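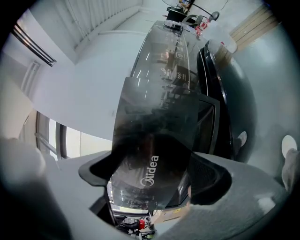 Can Machines Do the Chores Yet? Kitchen Cabinets, Doors and the Stockroom Shelf

Student project report, final version
Ifigeneia Mitsotakis-Vlachou
2023-10-09

1. What I set out to do

Question from the proposal: are machines ready to do ordinary chores, in a home or in a small shop, without a person standing there to rescue them? Too big for one student. Cut down in March to one family of chores, the ones that start with opening something. Dish cabinet, dishwasher, microwave, fridge, stockroom cupboard. If the thing won't open then the rest of the chore doesn't happen. You can't put plates away through a closed door.

Short version for people who only read section 1: opening works a lot of the time, the whole chore mostly doesn't. Details below.

2. Background, kept short

Most of the machines people own for chores already are closed boxes that do one job. Washing machine, dishwasher, robot vacuum. They are good because somebody designed the box around the job. The person still does the parts in between: carrying, sorting, loading, wiping the edge, noticing that a fork is upside down. My interest is the in between parts.

The usual way to teach a machine the in between parts right now is to have people do them and record it. One way is to drive an arm from a distance. Another is to carry a gripper in your hand, with a camera on it, and do the chore with that instead of your fingers. No arm needed for the recording. You learn very fast how much your normal hand was doing. I did my recordings the second way and the test runs with the department arm.

3. Setup

Gripper: two fingers, rubber pads, trigger grip. Fisheye camera at the wrist.

Arm: the department's Ladero, older model, on a rolling base that has to be parked and braked by hand. So the machine never drove itself anywhere. Please remember that when reading the numbers, a person did the driving.

Software: the training code is from the group's shared repository. I changed the action rate and the crop and nothing else, mostly because there wasn't time.

Places: the Zitness flat (student housing, shared kitchen, they let me in on mornings) and the back room of Andreadis, a small hardware store. Andreadis got me the shop-floor half of the question. Very patient people. I was in the way a lot.

4. Chores

4.1 Open a door with a handle
4.2 Open a door without a handle, meaning push latch, button, or a gap you pull at
4.3 Put one item in, close
4.4 Restock one shelf from one open carton (Andreadis only)
4.5 Wipe a glossy front

Wiping was added late. It came out of watching people in the Zitness kitchen. They wipe all the time, without deciding to, while talking. It felt wrong to call something a kitchen helper when it can't wipe.

5. Data

3196 recorded demonstrations in total after cleaning. Cleaning means I threw out the ones where the camera lost tracking, where I dropped the item, or where the gripper closed on nothing. I kept the clumsy ones. There was an argument in the group for removing those too but a model which has only seen perfect grasps has no idea what to do when one slips.

The split between chores is uneven. Doors with handles are over represented as they are quick and I did them when tired. Wiping is thin, only 300, and it shows in the results.

Tracking was worst in front of shiny things. Glass doors, dark glossy panels, chrome. The camera sees the room in the door and the software takes the reflection for part of the world. Tape markers on the counter helped a bit. Moving slower helped more. Curtains closed helped most, but then it's not a normal kitchen anymore so I stopped doing that.

6. Test runs

100 runs per chore. A run counts as a success only if the chore is complete and nobody touched the arm, the item or the furniture. Time limit per run was 2 minutes. I know a person needs a few seconds. The limit is already generous.

Results in words, table is in the appendix:

Handles. Good. The best chore by far. Bar handles are better than knobs. Most failures were parking failures, I had put the base too close and the door hit it. Is that the robot's fault? I counted it as a failure. In a real kitchen you don't get to blame the floor.

No handle. Bad to medium. Push latches are OK if the push lands near the edge. Doors where you have to get a fingertip into a gap are nearly hopeless, the pads are thicker than the gap. People use a fingernail for this. I never noticed till I watched for it. Push buttons on appliances worked when the button was big and stuck out. Touch controls were left out of the test completely, rubber pads didn't trigger the ones I tried.

Put one item in, close. Medium. Putting in is fine for mugs and boxes. Bowls tip. Closing was a surprise, I expected it to be the easy part. The arm often pushes too early, with the item not fully in, and then keeps pushing. A person feels that straight away. The gripper has no feeling in the pads, so the policy only has the picture, and in the picture a door that is nearly shut and a door that is stuck look the same for quite a while.

Restock. Poor. One carton, one product, one shelf, and it still needed help in most runs. The first few items go fine. Then the carton is half empty, the remaining ones fall over sideways and it doesn't know how to stand them up. The Andreadis staff tilt the carton with the other hand. One arm, no other hand.

Wiping. Poor but interesting. It moves the cloth across the surface in a convincing way. It doesn't look for the dirt. It makes the motion of wiping and stops, and if the smear is in the corner the smear stays. Also presses too light on vertical fronts and too hard on horizontal ones. I think more data would fix the pressure part. Not sure it fixes the looking part.

7. The holding problem

Worth its own section as it came up everywhere. Two flat-ish fingers on a big smooth face is a bad match. A hand spreads out, the palm joins in, you feel the slip before you see it. With the gripper there are two contact patches and that's all. On a handle that is enough. On a large smooth panel it depends on the angle, and if the angle is off the whole thing turns around the line between the pads like a hinge.

I tried three pad types. The plain flat pads that came with it were the worst. Softer rubber grips well but drags when you want to let go. Curved pads are the compromise, the tip gets behind an edge and the flat bit does the pressing. All results in section 6 are with curved pads.

Flatance makes a pad with some kind of sensor layer. It was on the order list and didn't arrive before the deadline. Next student please try it, I'd like to know.

8. Clutter

Kitchens in papers are clean. The Zitness kitchen isn't, and the back room at Andreadis is worse (with respect). Bottles, cartons, packaging, cables over the counter edge. I made a rule not to tidy before recording. Tidied twice anyway, once for safety, once because someone's mother was visiting.

Effect on the policy was smaller than expected for seeing and bigger than expected for moving. It finds the handle fine among the mess. Then it swings the elbow through the mess. The camera is at the wrist so the elbow has no eyes. Lost one glass jar that way, paid for.

9. So, can they do it yet

House: single steps yes, if someone sets it up and stays close. A chore from start to end, no. The longest chain I got without help was open, put in, close, and then the next one started from a slightly wrong place and failed. Errors add up and the thing doesn't recover well.

Shop floor: I thought this would be easier, same shelves every day, same cartons. It is easier for the seeing. But the shop has customers and a boss and the work has to be done before opening. Slow and mostly right isn't worth much there. Asked the Andreadis people if they'd take the arm for free as it is now. Answer was no, where would we put it.

Something I changed my mind on: speed. I started out thinking slow is fine, let it work all night. But slow plus needs a person nearby means that person is now stuck nearby for longer. It has to be either fast or trustworthy, and at the moment you babysit it.

10. Problems with this report

One person recorded nearly everything. Me, right handed, medium height. The model has probably learned my habits, for example I always come at doors from the left.

Only one arm, only one gripper.

The two places are both small. A big kitchen with space to park would give better handle numbers.

Success and failure were judged by me on the spot. There's video of every run, so somebody could check, but nobody has checked.

The wiping score depends on what you call clean. I used "I would not wipe it again". Not very scientific.

11. If somebody continues

Record the failures and the recoveries on purpose. Door half stuck, item half in, carton fallen over. I had close to none of these and it was the biggest hole.

Get feeling into the pads, whatever brand.

Second camera somewhere on the elbow or the base.

Do fewer chores. Five was too many for one student, I'd do 4.3 only and do it properly, with bowls.

Charge the gripper battery the night before. The battery bar lies, it shows half and then dies.

Book the arm early, the sign up sheet fills and people don't cross their names off when they are done.

12. Thanks

Everyone in the Zitness flat for the kitchen and the coffee. Andreadis for the back room and for lending me a stepladder for weeks. The lab for the arm, and for not asking about the scratch on the base, which I have now sanded and painted over in nearly the right gray.

Appendix A: table of runs per chore, separate file
Appendix B: pad drawings, separate file
Appendix C: list of thrown out recordings with reasons, incompelete, ask me if you need the rest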